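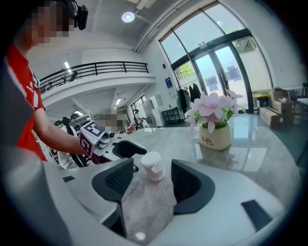 A morning at the Tornbridge orchid fair

I have wanted to go to the Tornbridge orchid fair for years, and this March I finally got myself out of bed early enough to do it. The doors open at 8 and by ten past there was already a line at the plant check, where people leave their early purchases so they can go back in with both hands free. Smart system! I used it 3 times.

The fair fills two halls. The front one is for the growers who sell, and the back one is for the show tables. I started at the back while it was quiet. There were 376 plants entered this year, according to the leaflet, and I believe it, though I gave up looking at every label somewhere in the slipper orchids. The miniatures got me the most. Some of them have flowers you could cover with a lentil, and there are magnifying glasses on strings so you can look properly. One tiny yellow thing smelled so strongly of honey that I kept circling back to it.

Then the front hall, where my budget fell apart. Dollholm had the biggest stand, mostly moth orchids, from plain white to a deep wine color with spots. The staff there were happy to tip plants out of their pots and show you the roots, and I learned more in five minutes of that than from any book I own. Firm and green or silvery is good. Brown and hollow is not, and a plant can look lovely on top while that is going on below.

Yilma is a much smaller nursery and grows cool-house species, the kind that sulk in a heated living room. I have an unheated back porch so I felt entitled to one. I came away with a little masdevallia in bud, orange if the label is right, and a bag of moss to go with it.

I also sat in on the repotting demonstration, which ran around 40 minutes and could have gone on twice as long without anyone leaving. A few things I wrote down:

Soak the bark overnight before you use it.
Wait until the flowers are over, unless the roots are in real trouble.
Don't go up more than one pot size.
If you love a decorative pot with no drainage, keep the plant in a plastic liner and lift it out to water.

That last one hit home. I have been drowning a perfectly nice orchid in a ceramic pot since Christmas.

Pota does the pots and baskets, and their wooden slat baskets were gone by noon, so go there first if you want one. I got the last small one, slightly crooked, and I love it.

Food is the weak spot. There is one counter, the soup ran out, and the seats are all at the far end near the loading door, where it's freezing. Bring a sandwich. The tea was good and hot, though, and I had a great chat at my table about fertilizer (weak and often, apparently, with plain water every fourth time).

Parking is free in the field behind the halls but it was soft after the rain - wear boots. The bus from the station stops right at the gate and runs every half hour. Admission covers both halls and the talks. Bring a box with some newspaper in it for the ride home, as the bags they give you are too short for anything with a flower spike.

The masdevallia is on the porch now and one of the buds has started to open.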